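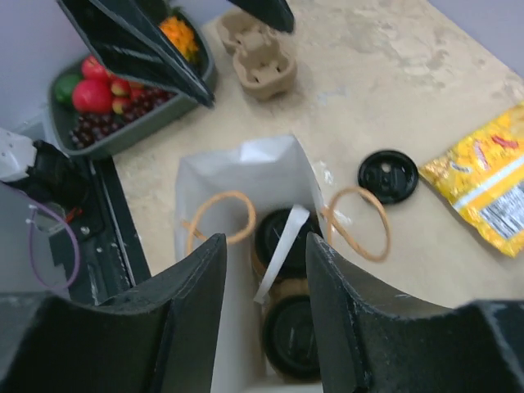 The owner of Ojo opens at six, and by the time we sat down she had been on her feet for five hours. The coffee shop is a narrow room on the ground floor of the old Grastano building, with two stools at the window and no tables. Nearly everything she sells goes out the door.

"I wanted tables," she said. "The rent on a place with tables was more than I could pay. So I took the small room and told myself it was for a year."

That was in May, nine years ago. Before that she worked the counter at Fendis, a bakery across the river, where she learned to order milk and how to close out a register.

The first winter was slow. She remembers one morning when she sold two coffees before nine, one of them to her landlord. Things changed when the bus stop was moved to her side of the street. "I can't take credit for that," she said. "The city moved a pole."

These days she sells 200 drinks on a good day and 100 on a bad one. Rain makes a bad one. So does the first week of school vacation, when the office workers leave town.

Her beans come from Storketti, a small roaster that delivers twice a week. She has tried others and gone back each time. "They pick up the phone," she said. "If a bag is off, I call, and they bring me another one – no forms, no photos."

Last year the espresso machine broke down and the repair came to $1,414. She still has the bill taped inside a cupboard door. She paid it off in parts and put off painting the front until spring.

I asked if she would raise prices. She already has, by a quarter, and she put a sign up a month ahead. A few people complained. Most of them still come in.

She has no plans for a second shop. A space came up near the train station and she went to look at it, but the plumbing was bad and she would have needed a manager. "I'd be driving back and forth all day," she said. "I like making the drinks."

What she would like is a bigger sink. The one she has came with the room, and the large pitchers don't fit under the tap. A plumber is coming to measure it next week.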